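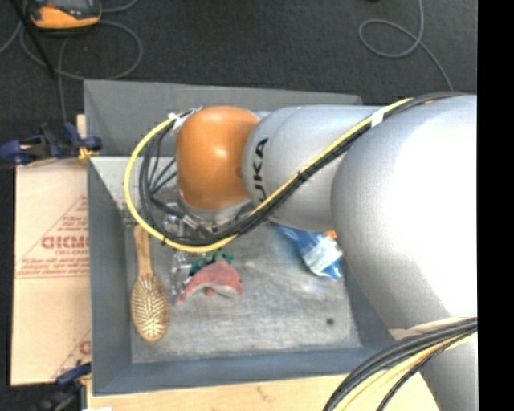
A KUKA arm over a bin of mixed items during the gripper trials at Gamside.

Gamside has finished the first round of a side-by-side trial of two robot grippers, and the early numbers favor the simpler one for most household goods. The company, which packs mail orders for small online shops, ran both tools on the same arm in its test bay through February.

The two tools are a suction cup unit from Trokach and a two-finger gripper built by Adams. Each was given the same job: pick one item at a time from an open bin, lift it clear and set it down in a second bin. Items ranged from brushes and soft goods to plastic packages and clear plastic pieces, and the mix was changed at the start of every shift.

Gamside planned 2,000 picks in all, split evenly between the tools. Of those, 1,385 ended with the item in the second bin on the first try. The rest were drops, missed grabs or cases where the controller gave up before moving. The suction unit did better on flat packages and anything with a smooth wrapper. The fingers did better on brushes and on soft items that let air leak past the cup.

Clear plastic was hard for both. Of the failed picks, 511 involved a transparent or shiny item, and the test team puts most of those down to the camera and not the grippers. The depth image tends to have holes where light bounces off the plastic, so the arm either aims at the wrong height or skips the item. A second camera, mounted lower and to one side, will be added for the next round.

Cables also cost the team some time. Power and signal lines for both tools run along the outside of the arm, and the controller stopped the arm 89 times when a wrist turn would have pulled them too tight. Those stops were logged separately and don't count as failed picks. Gamside has since changed the wrist limits in software - a longer cable loop was tried first, but it blocked part of the camera's view of the bin.

The controller software comes from Skosus, which supplied the same version for both tools. Swapping grippers takes a few minutes and a short calibration run. Gamside said it wanted the software left alone between swaps so the results would reflect the hardware.

Neither gripper has been chosen. A combined tool, with a suction cup set between two fingers, is on order from Trokach and will go through the same set of picks. Gamside expects to publish the full results, including cycle times, after that round is done.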